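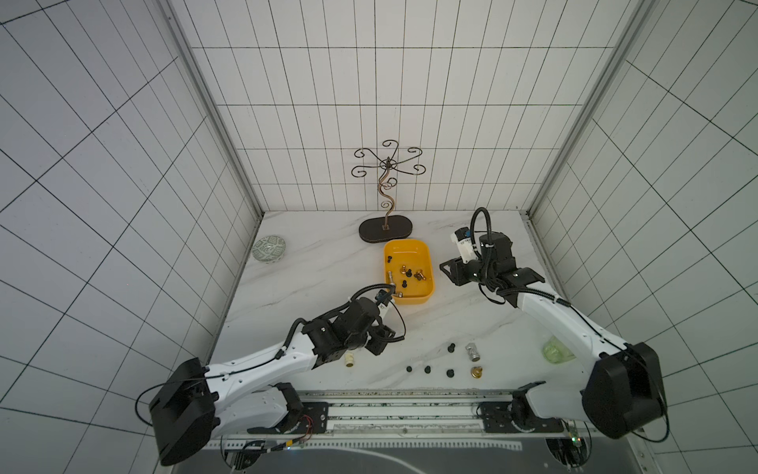 January 19, 2022
By Octavian Manole

# Rarnel: a word list of jewelry listings

Rarnel is a collection of 900 secondhand jewelry listings, copied out by hand and tagged by me over one winter and part of an April. The sellers wrote them. I only fixed the encoding, and in a few cases wish I hadn't.

## What you get

- `listings.txt` – one listing per line, original spelling kept
- `tags.txt` – one line of tags for each listing, same order
- `names.txt` – 567 different ways people refer to a necklace, including "neckless," which appears more than you'd hope

The first version had 1000 listings. Some were the same brooch being sold again and again by an increasingly tired person, so I kept the last attempt and dropped the others.

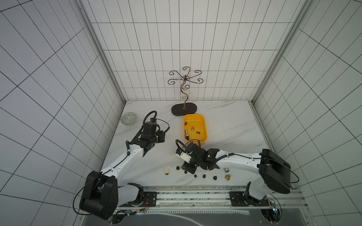
*Jewelry stand with scrolled arms, yellow tray in front.*

## Tags

There are 13 tags. "Vintage" means the seller said vintage. It makes no claim about age, and neither should you. "Stand" covers trees, busts and anything else sold for hanging earrings on. "Gold" is split into "gold" and "gold-ish," and I'd use the second one if you need numbers you can defend.

I tagged everything twice, a month apart, and disagreed with myself on around a tenth of it. The later tag wins.

## Known problems

Names like Ševčík come out as soup if you open the files in anything that guesses the encoding. They are UTF-8. Please tell your spreadsheet.

Prices are missing. I left them out because half were "make offer" and the rest were optimistic.

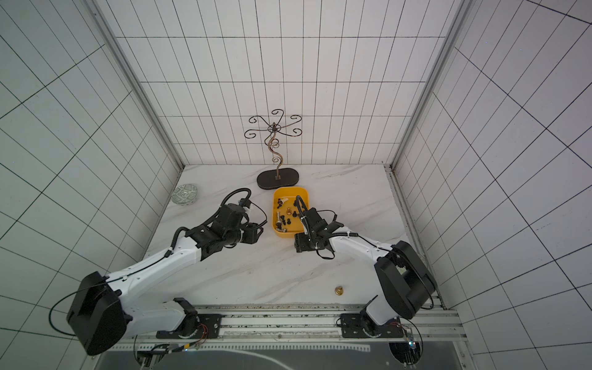 Last changed: January, v1.3

## Using it

Free for any purpose, with credit. If you train a spelling checker on it, please don't send me the results. Corrections are welcome as plain text, one per line, with the line number first. Anything sent as a photo of a screen goes to the bottom of the pile.

Related
- Omar: button and buckle listings
- Ikix: a small script for finding repeat listings
- Ševčík: notes on clasp names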